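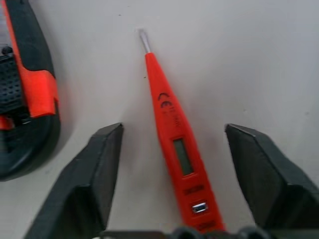 A pen-type voltage tester with a flat screwdriver tip, a CE mark and a small display window.

Home and Workshop > Features > Tools and Storage

Search features, guides and back numbers
Search

A Place for the Pliers: the household tool case reconsidered

Most homes possess a set of tools, and in a good many of them the set is incomplete. The hammer is in the shed, the tape measure is in a kitchen drawer, and the screwdriver that fits the battery cover on the smoke alarm was last seen in the spring. The moulded tool case was intended to put an end to this. It has been a standard gift for new householders for so long that its design is seldom discussed, and it deserves more attention than it receives.

The principle is simple. Each tool is given a recess cut or formed to its own outline, so that the owner can see at a glance what is present and what has been left on a windowsill. Rimantas Sakalauskas, who taught evening classes in home maintenance at Plirnport for many years, regards the empty recess as the most useful part of the whole arrangement.

"A bag will hold more, and it will hide more," he says. "People come to the first class with a bag and spend ten minutes emptying it on to the bench. Those with a case have already noticed that the pliers are missing."

What belongs in the case

There is broad agreement on the contents of a small domestic set. A hammer of moderate weight, a pair of pliers, a tape measure and a choice of screwdrivers will see to the greater part of the work that arises in a flat or a modest house. Beyond these, opinion divides. Some owners would add a small level, others a knife with a retracting blade. Mr Sakalauskas favours an adjustable spanner, and would give up almost anything to make room for it.

The tape measure is commonly the first item to be borrowed and the last to be returned. It is used for curtains, parcels and the height of children, and it is therefore worth keeping a second one elsewhere in the house. The hammer, by contrast, tends to stay where it is put. Its head is the heaviest object in most sets and should sit firmly in its recess when the lid is closed; if it can be heard moving, the insert has begun to give way.

Bright colours on handles are sometimes dismissed as decoration. They serve a practical purpose. A black handle laid on a dark carpet or dropped behind a boiler is difficult to find, and a patch of orange shortens the search considerably. The same colours help when two households combine their belongings and wish to know which screwdriver came from which set.

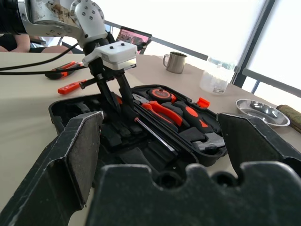
The tester and its limits

The pen-type voltage tester occupies an uncertain position among household tools. It resembles a screwdriver, and frequently has a blade at the end of it, but it should not be used as one. The shaft is slim and the plastic body is not made to be leaned upon. Cheng-en Lui, an electrician who contributes to the safety pages of this magazine, has replaced a number of testers for customers who had used them to open tins of paint.

Digital patterns of the pen usually have a small display in the body and a metal contact for the finger. The instructions supplied with the particular model must be read before it is used, as the contacts differ in their purpose from one maker to another. Instructions are easily lost, and Ms Lui recommends folding the sheet under the insert of the case on the day of purchase.

She is firm on one further matter. A pen of this kind gives an indication only. It should be tried on a supply known to be live immediately before and immediately after use, and a blank display must never be accepted as proof that a circuit is dead. Where any work on fixed wiring is contemplated, the supply should be isolated and the proving left to a competent person with a proper two-pole tester. "It is a tool for asking a question," she says. "It cannot sign the certificate."

When the moulding no longer fits

The weakness of the shaped insert is that it allows for no change of mind. A replacement pair of pliers with slightly longer handles will not lie flat, and the lid will not close over it. Tzu-hsuan Poon, who designs inserts for the small storage firm Angelovski, receives letters on this subject throughout the year and has some sympathy with their authors. Her firm's Drastus insert, introduced last August, has shaped places for the tools most often needed and a plain open tray for the remainder.

Owners of an older case need not replace it. Foam board may be cut with a sharp knife to follow the outline of a new tool, and it is best to make the opening slightly small and enlarge it by degrees. A finger notch should be cut at the side of each recess, or the tool will be awkward to lift. Long screwdrivers are better laid diagonally in a channel, where the full length of the case is available to them.

Before any cutting is begun, every tool should be taken out, wiped with a dry cloth and laid on the table beside the case. The work is pleasant enough for a wet afternoon. It also tends to reveal duplicates, and those in sound condition may be passed on. The tool library at Wolik now lends more than 3,000 items, the majority of them given by households that had found themselves with two of something.

The case itself asks for very little. Latches should be opened with the thumb and never levered, and the interior should be kept free of grit. It ought to be stored flat, in a dry cupboard, at a height from which it can be lifted without strain.

Comments

Vilmos Lakatos
I agree entirely about the spanner. My own case came without one, and it now lives in a sock beside it.

Kwan-ho Kwok
Could Ms Lui say whether the testing pen should be stored with its battery removed? Mine is used perhaps twice a year.

Vilmos Lakatos
I take mine out over the summer, but should also be glad of a proper answer.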